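Hill common talk, speaker notes
Urnus village hall, 50 minutes with questions

Start as soon as the urn goes quiet. Lights down at the back only, people like to write things down.

Slide 1. Title
Hello and thank you for having me! I've walked Drosance Common since I was small enough to be carried over the stiles, and I could talk about it all night (wave at the clock, promise not to).

Ask for hands: who here has grazing rights? Who thinks they might have, somewhere in a drawer? There are always a few in the second lot, and they're the ones I most want to talk to.

Slide 2. The map
3,705 acres, from the Bendent road up to the ridge wall. Give people time to find their own house. Somebody will say the stream is in the wrong place. They're right, it moved, and the map didn't.

Point out that there is no fence on the top side at all. The sheep stay put because their mothers did. That's hefting, and I think it is one of the most wonderful things in farming. A ewe learns her patch of hill as a lamb and teaches it to her own lamb, and so on back past anything we have on paper. When a hefted flock is sold off the hill you can't just buy another lot and tip them out of the trailer. They'll be in Bendent by teatime.

Slow down here. It's the heart of the talk.

Slide 3. Who owns it, who uses it
Two separate things, and people mix them up, me included for years. The land has an owner. The grazing belongs to the rights holders. Owning the soil doesn't give you the grass, or not all of it.

There are 118 entries in our register. Only 11 of them are used now. Let that sit for a second before going on.

Where did the rest go? Farmhouses sold without their fields. Families who gave up sheep and kept the right. A few entries where the holding's name doesn't match any gate I've ever opened (Mockus Fold, if anyone knows it, PLEASE come and find me at the break).

Slide 4. Pictures, no talking, sip of water
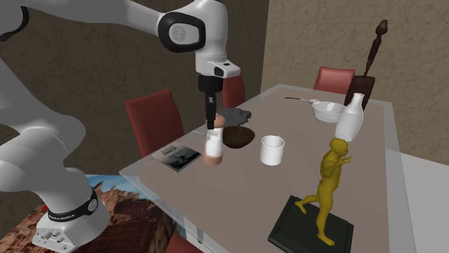
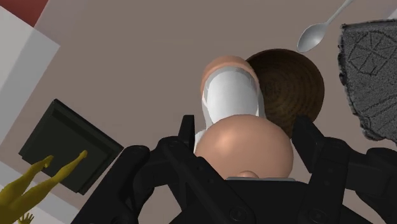
Slide 4: two computer-rendered views

Slide 5. The gather
Back to the hill! Three times a year, everybody goes up together. You start in the dark at the ridge wall and come down in a line, and you can't see the next person, you go by their dog. Tell the fog story if the room is warm. Skip it if we're behind.

Why it matters for tonight: a gather needs bodies. With so few active graziers the line gets thin and sheep slip back through it. You end up going up again the week after for the ones you missed, and that's another day gone from the hay or the lambing shed.

Pass the horn round. Ask for it back this time.

Slide 6. What happens with fewer sheep
Be fair on this one. Parts of the common were grazed too hard when I was young, and the heather has come back beautifully on the north side. I love it. You get ring ouzels up there in spring.

But the lower slopes have gone to bracken, shoulder high in August, and the old drove path to Urnus is nearly lost under it. Too many sheep in one place and too few in another is a shepherding problem, and you need shepherds to fix it.

If asked about ponies: yes, I'm in favour, a small number, on the bracken side. If asked about trees: in the gills, yes, gladly. Don't get drawn into the forestry block, it ate the whole second half in Bendent.

Slide 7. What you can do
Look in the drawer. Old deeds, a letter from a solicitor, anything with "stints" or "gaits" written on it. Bring it along and we'll go through it together.
Come on a gather. You don't need a dog. You do need boots and a flask, and a whistle if you've got one.
Walk the drove path, even just the bottom half. Feet keep it open.
Write down what your older relatives call places. There are names on that hill that were never on a map and I'm collecting every one I can.

Slide 8. Last slide, the ridge wall
Read out the field names, slowly, top to bottom. Cold Rigg, Nan's Leap, Far Sour Moss, Near Sour Moss, Gimmer Hole, The Lang Dyke. No need to explain them.

Questions. Repeat each one so the back row can hear. Sign-up sheet for the autumn gather is by the door, pen on a string. Leave the map up.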